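Tristov hand grippers reviewed: are we any nearer to a machine that tidies up?

May 28, 2024

The Tristov is a pair of hand-held grippers for teaching robots. You do the chore yourself, holding one in each hand, and the recordings go towards training a machine to copy you. I tried a set at the Endell workshop in Batley to see how close we are to handing over the dull jobs.

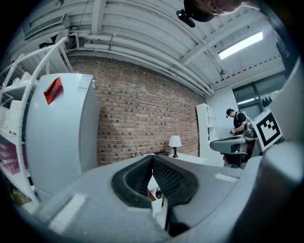

Chores are harder than factory work for a machine. A welding arm meets the same part in the same place all day. A home has a tall white fridge, a desk with a lamp on it, shelves with pink things halfway up, and every room is laid out differently. The textured pads on the fingers are good. They held a sock, a mug and a pencil without slipping, though a single sheet of paper took me several goes. Each gripper weighs 600 grams, and my wrists knew it after 16 minutes.

The patterned square markers stick up further than I would like – I caught one on a cupboard door twice. Setting up was simple enough and the printed guide is clear.

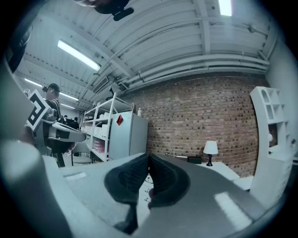
What the robot made of it

Endell ran its own arm on a model trained with some 1,000 recordings of drawers being opened and small items put away. It opened the drawer nearly every time. Putting things away went less well, and it took 180 seconds over a job I can do in ten. When I moved the box it was meant to fill, it stopped and had to be restarted.
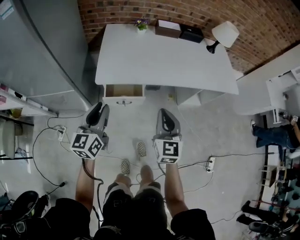 Niilo Nurmi
Reviews Editor, Home and Workshop

For a desk drawer with a small metal handle, then, the answer is nearly. For a whole kitchen it is no. The rival MacBrayne set is lighter but the grip is weaker, and I would still choose the Tristov for teaching. If you only want your washing-up done, keep your money. Endell expects a newer model in September and I have asked to try it on the same drawer.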